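# Simulation-first purchasing

**Simulation-first purchasing** is the practice of testing a robot arm in software before money is committed to the real one. Sellers present it as a way to lower risk. The evidence for that is thin.

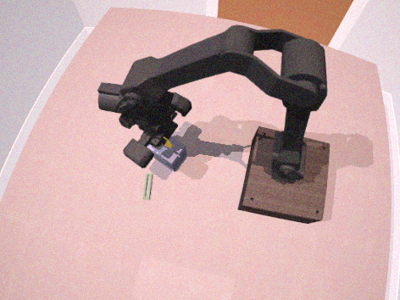
**What does a buyer save by simulating first?** Mostly the cost of an arm that can't reach the work. Savings on setup labor, spare parts and training are claimed far more often than they are shown.

## Typical use

A small desktop arm is modeled on its mounting base, over a table with a few parts to pick up. The buyer's staff try out reaches, grips and part positions, then use the results to write a purchase request. The method suits light work on a flat surface. It says much less about cables, dust, worn gears or a bench that isn't level.

## Costs

The simulator itself is often free, which is why it tends to be left out of budgets. Labor is the real expense. In the Hetley workshop plan, revised in June, the arm was priced at $2,425 and the simulation stage at nothing. Staff later logged 114 hours on it, most of them spent adjusting friction settings and redrawing the gripper. At any normal wage, those hours cost more than the arm.

Items commonly missing from first budgets:

- spare motors and gripper fingers
- a power supply rated for the full load
- a mounting board and clamps
- staff time to repeat the tests on the real machine

Hetley added $583 for the first three and never priced the fourth.

## Criticism

The Zosotbridge buying guide advises that no order be placed until a simulated task has been completed, but it doesn't say how many runs are enough or how close the model must be. The Sternance trial ran 583 simulated picks and 179 real ones, and published a success rate only for the first group. It is still quoted in sales material – usually without that detail.

Defenders answer that a rough model is better than a catalog page. For checking reach, that is fair. For predicting output per shift, it remains unproven.

## Pelupessy method

A variant in which half the simulation budget is held back until the real arm has been delivered and tested. Few buyers use it, and no results have been published.

## See also

- Total cost of ownership
- Acceptance testing
- Desktop robot arm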